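Hi Conceição,

July 1, 2018, so you get your progress note on the gripper comparison, and it's a happier one than last time!

We're now running both candidates in the simulator before we touch any hardware. The Husta is the two-finger one you saw in the spring, and the Szewczyk is the softer one with the long pads (Fernanda still calls it the slipper). Each gets 1000 simulated picks in the Arnby room, same arm, same controller, same lighting. The Husta is all done and it dropped 19. The Szewczyk is only at 300, so I'm not going to quote you a rate yet, but I like what I'm seeing.

The wrist camera has been the headache. With the arm tucked into a corner, the view fills up with tile and grout and the tracker starts locking onto the joints, which all look alike to it. Laurinda swapped in a plainer floor for a few runs and the trouble mostly went away – so it's the pattern, and I'd like to keep the busy tiles in because real rooms have them.

Money-wise, we've spent 2000 of the simulation budget, all on computing time. I'd like to hold the rest until the Szewczyk runs are finished, then order one gripper for the bench in August.

Below is a view from one of the corner runs, with the arm and gripper in close to the tiles.

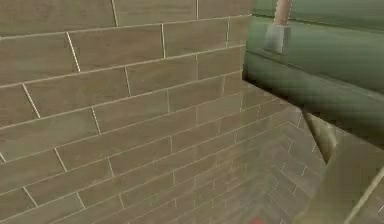

Afonso Figueiredo wrote back that he'd want the Husta drops sorted by arm position before anyone orders a thing, and asked whether the camera could go a bit higher on the wrist.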